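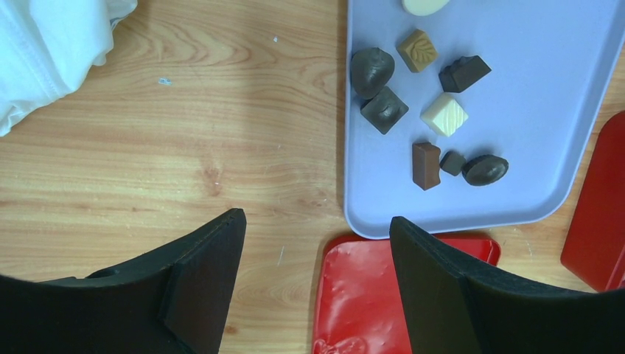

You feel daft for the first few minutes and then you forget the handles are there at all, says Itziar Sepúlveda, and once that happens you have to remind yourself to slow down, because the robot is going to copy your bad habits along with your good ones.

She was talking at the Grakero open day in Molledix, where visitors were invited to sit down at the controls and teach a pair of robot arms to pick chocolates off a tray. There is no typing involved. You hold a pair of handles, you move your own hands, and the arms on the table move with you. Everything you do is recorded, and the recordings are what the robot learns from later on.

It's a lovely thing to try! Most of us went in thinking the hard part would be reaching the tray, but the reaching comes quite naturally. What takes practice is the last little bit, when the fingers have to close on something small without knocking its neighbour. Square pieces are kind to beginners. Rounded ones want to roll, and you find yourself leaning over sideways in your chair as though that would help.

The team is collecting 500 good runs of the chocolate job and had 414 in the bag when the doors opened. A run counts if the piece is picked up cleanly and set down where it was meant to go. Fumbles are kept too, in a separate folder, and Laimutė Ots is very keen on them. A person who drops a chocolate and calmly goes back for it has shown the robot something useful, she told us, and she would happily take more of those.
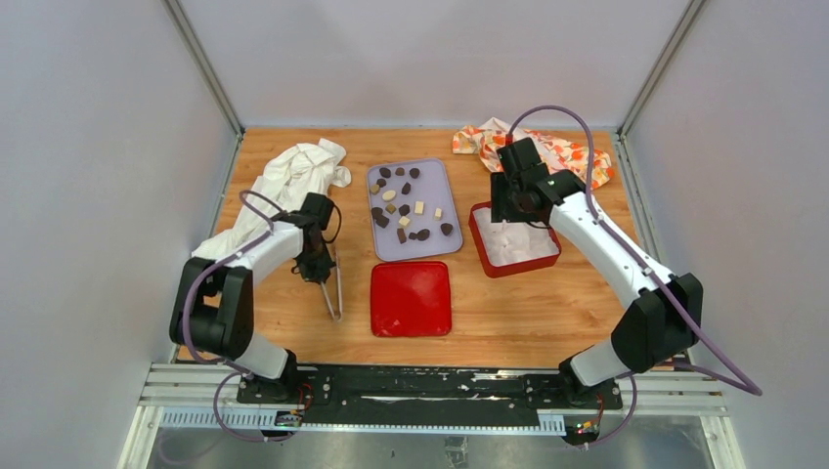
Working with both arms at once is the next step up, and it was the part that drew the biggest crowd. The idea is that one arm steadies a tray while the other does the picking, much as you would at home. Your hands know how to share a job like that. Doing it through a machine, with no feeling in your fingertips to tell you how hard you are gripping, is another matter, and there was a good deal of laughter and some really fine driving, too. Julián Esteban managed three pieces in a row without a slip and got a round of applause.

Chocolates were picked for the lessons for their mix of shapes, and also for being easy to mark. If you squeeze too hard it shows. Nuria Toledo would like to move on to soft fruit in January, once the present set of runs is finished and the robot has had a go on its own.

Anyone who missed the day can still have a turn. Sessions last half an hour, no experience is needed, and left-handers are especially welcome as there are hardly any in the recordings so far. Ask for Encarnación Valcárcel at the Grakero front desk, and wear sleeves you can push up.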